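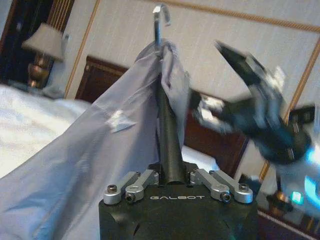

Kapitel 6
Ein Angebot lesen: Roboter mit zwei Armen für die Wäschepflege

Wer ein Kleidungsstück auf einen Bügel hängt, denkt nicht an seine Hände. Der eine Greifer hält den Stoff von innen, der andere kommt von der Seite dazu, und zwischen beiden liegt ein weiches Material, das bei jeder Bewegung eine neue Form annimmt. Für einen Anbieter ist diese Aufgabe ein gutes Verkaufsargument, für den Käufer ist sie eine gute Prüfung.

In diesem Kapitel untersuchen wir das Servicepaket Plamarari, welches die Firma Brastex an Hotels und Pensionen vermietet. Das Paket enthält die Einrichtung im Zimmer, die Schulung des Personals und eine Wartung alle 18 Wochen. Die Mindestlaufzeit beträgt 10 Monate. Als Vergleich dient das Angebot von Grultier, das billiger ist, aber die Schulung extra berechnet.

Sie lernen, ein Datenblatt kritisch zu lesen - besonders die Angaben zu Greifkraft, Reichweite und Stoffarten. Glatte Stoffe verdienen dabei eigene Aufmerksamkeit, denn sie rutschen leicht vom Finger. Im Abschnitt 6.2 folgt der Testbericht aus dem Hotel Van Damme, wo das Paket seit November in 11 Zimmern läuft.

Vorkenntnisse: Kapitel 2 (Greiferarten) und Kapitel 5 (Mietverträge).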